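Murkcombe, the Old Capital You Can Walk Across Before Lunch

Posted in December by Duarte Amaral
14 shares | 4 comments

Every old town has a sign at the edge telling you how important it used to be. Murkcombe has three, and they disagree. The one by the bus depot says it was the seat of the hill dukes. The one by the river says it was the seat of the river bishops. The third is behind a hedge, and my mother, who went in to read it, came out with leaves in her hair and reported that it was about dogs.

I went for four nights with my mother, Benvinda Amaral, who is a better traveler than I am and packs about half as much. We'd been meaning to go since she found a 1970s guidebook in a church sale that called Murkcombe "a stern and rewarding town." She liked the sound of stern. I liked that the hotels were cheap.

The train gets you as far as Brikach, and then it's a bus for the last hour. The bus climbs the whole way and the driver takes the bends as if he's been insulted by them. Sit on the left for the view of the gorge. Sit on the right if you'd prefer to go on believing in the road.

What's left of the old capital is mainly wall. The dukes built it, the bishops knocked a good part of it down, and then both sides ran short of money at the same moment and went home. You can walk the surviving stretch, all 1613 paces of it according to the plaque (my mother got fewer, and has opinions about the length of the mason's legs). There's no railing on the inner side for most of the way. A woman was up there hanging out sheets.

The stairs up to the citadel are the other big thing. 537 steps, cut into the rock, and the locals take them with shopping. Go at eight in the morning, when the sun hasn't come over the ridge. We went at noon, and I spent a long time on the second landing pretending to study a drainpipe.
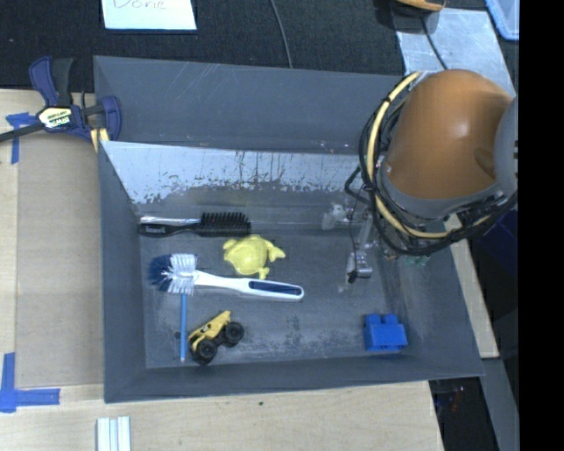

How long do you need in Murkcombe? Two full days will cover the walls, the citadel and the bishops' quarter, and a third is worth having if you want to get out to the monastery.

The bishops' quarter was my favorite part, and I say that as someone who was dragged there. It's a tangle of lanes under the cathedral, most of them too narrow for a car, though I watched a bread van test this. The houses lean in at the top. You get a strip of sky and a lot of other people's radio. At the bottom is a square with a dry fountain and a cafe called Mathew, spelled with one T on the awning and two on the menu. They do a bean soup with smoked something in it and a slab of bread on the side. We ate there three times. By the third my mother was being brought her coffee without asking and I was still being handed the menu in German.

The museum is in the old customs house and it's an odd one. The ground floor has a very fine set of ducal seals, properly lit, with labels in four languages. Then you go upstairs and the labels stop. There's a room of clocks, all wrong. There's a sled. There's a portrait of a bishop with a face like a shut door, and under him a chair with a rope across it, so presumably it was his chair, unless it's the guard's. Admission is paid at a window around the side, in cash, to a man who has to be woken up.

Now, Zelulik. The monastery is up the valley, and every person in town will tell you it's a pleasant stroll. I want it on record that it's 700 meters higher than the bus depot. The path starts behind the cemetery and goes through walnut trees, which is lovely, and then it goes through no trees at all. We gave up at the chapel halfway and got a lift in the back of a pickup with some fence posts. My mother rode up front and learned the driver's whole family history. I learned about fence posts.

Zelulik itself was founded by monks who'd fallen out with the bishops over a bell. I never got to the bottom of it. The bell is still there, it's green, and you aren't allowed to ring it. The frescoes in the side chapel are better than anything in the cathedral below, and I suspect the monks knew this and enjoyed it. There's a saint on the north wall holding a tiny model of Murkcombe, and he's holding it slightly away from himself, the way you'd hold somebody else's baby.

We stayed at a guesthouse just inside the east gate. Room 66, in a building with nine rooms. I asked about the numbering and was told it was historical. The beds were good and the heating came on at five with a noise like a dropped drawer of spoons. Breakfast was eggs, a white cheese that squeaked, and plum jam, and if you finished the jam more jam came. Bring slippers. The floors are stone and the town is high up, and by evening you'll feel both.

A few practical things. The last bus back to Brikach leaves at ten past four, and the driver does not regard this as a suggestion. The one cash machine is in the wall of the pharmacy. The cathedral closes for lunch and reopens when lunch is over. If you want the tower you need the key, and the key lives at the bakery, so you may as well buy something. I recommend the twisted one with poppy seeds.

We left in sleet. My mother wants to go back in spring and do Zelulik on foot, all of it this time. I've told her I'll hold the coats at Mathew.

4 comments

walnutpath
We did the walk up to Zelulik in May and it took us the entire morning. The chapel halfway has a spring behind it, round to the left, really cold water. Wish someone had told us before we'd carried three bottles up.

Hester K.
Is the museum open in winter? Their phone just rings.

Duarte Amaral
Hester, it was open when we went, afternoons only. Knock on the side window and keep knocking.

Benvinda Amaral
The sign was not only about dogs. It also said no fires.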